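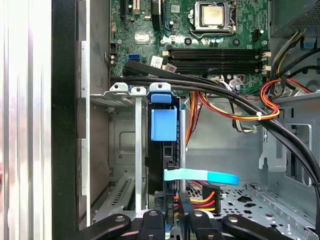
A shirt is only a shirt, one reader answered me last month, and if I do not like the words on it I should buy a plain one and leave the other parents alone. I have thought about this reply for several days, and I still do not agree with it.

The discussion was about the shirts which parents wear at the games of their children. In Prirken, where my daughter plays volleyball, almost every parent now has one. When we moved here, people came to the gym in their working clothes or in an old sweater. Now I sit between "Proud Volleyball Mom, Too Loud to Care" and "My Kid Hits Harder Than Yours." The fathers have a gray one about paying for everything. I admit that the first time I laughed.

Most of these shirts come from Ludico, an online shop which prints one shirt after you order one shirt. You choose the sport, you choose who you are (mom, dad, grandma, even "bonus uncle"), and the same sentence is put together for you. I looked at the volleyball page one evening and it offered 458 designs. Then I looked at the soccer page, which had 533. I read quite many of them. After a while I noticed that if you take away the name of the sport, there remain perhaps a few jokes: the mother is tired, the mother drinks wine, the mother shouts, the father has no money, the child is better than your child.

I am not against humor. My objection is that a joke on a shirt is said again every Saturday, also on the Saturday when it does not fit. Last April our girls lost in three short sets against a team from a much smaller town. My daughter's teammate had missed five serves, and she came off the court crying. Her mother went to her with open arms, and on her chest was written in big letters that second place is for other families. The mother did not think about it, I am sure. She had put on the shirt in the morning because it was the team color. But I saw the girl read it.

My reader would say that children know a joke. Some do. Mine is eleven and she asked me once in the car if I was embarrassed that I have no shirt about her. I said no, and she was silent, and then she said, "But you can have one if you want." I did not know what to answer. It had not come to my mind that the missing shirt could also say something.

So I ordered one, from Adari this time, because a colleague told me the cotton is better. It is dark blue and it has only the name of the club on it. The cotton is indeed good. It took me a long time to find it, since the search always led me back to the loud ones. I suppose the loud ones sell more, and I cannot blame a shop for this. People click on what makes them smile.

What I do blame is the way the clubs have joined in. This season our club put a link to Ludico in the same letter as the training times, and for each shirt sold the club receives a small part. Now it is no more simply the taste of some parents. It has become half official, and a family which does not buy feels that it does not support the children. The letter said that the goal is 2000 dollars for new nets. If we need nets, then please ask us for nets. I would pay my share with pleasure, and I would not have to be "Too Loud to Care" for it.

The Després tournament, where we go every winter, has made a rule that I find reasonable. Parents can wear what they like, but the stand at the entrance sells only shirts with the name of the tournament and the year. I still see the funny ones in the seats there, fewer than at home, and they bother me less. It is a different thing when a grown person chose the words alone and paid for them.

To my reader I would say this: I do leave the other parents alone. I sit next to them, I share my coffee with them, and I like most of them very much. I only wish that before ordering they would read the sentence one time with the eyes of a child who has just lost.

2024-12-12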